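About Prerby Books

Prerby Books began in a rented room above a shoe repair shop in Holten, with one desk, a kettle and a stack of stories we had fallen in love with and couldn't find in English anywhere. We publish fiction and essays in translation, mostly by writers who have left one place for another (or who stayed put while everything around them changed), and we are still very much a small press. There are five of us in the office on most mornings, and we all read submissions, even the one who does the accounts.

Our first book was The Salt Road to Arriaga, a slim novel that we printed in a run of 756 copies because that was what the paper would stretch to. It sold through before December, which surprised us and delighted the printer, and we've been doing this ever since! 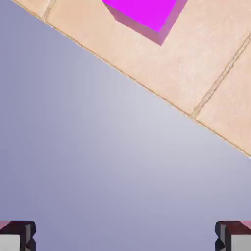
One reader wrote to us that she had kept The Salt Road in her coat pocket for a whole winter and then gone straight out to look for a grammar book, so she could try it again in the original. We get letters like that now and then, and we answer every one, though it may take us a while.

These days we bring out five new titles a year, and our subscribers also receive the Purisar Letter, 52 short issues a year of poems, translators' notes and the odd argument about commas. Translators are named on our front covers and share in the royalties, and we wouldn't want it any other way.

If you translate, or write, or just like to read, please drop us a line. We open for sample chapters each spring, and back issues of the Letter can be ordered from the shop page.

Page last updated 8 May 2019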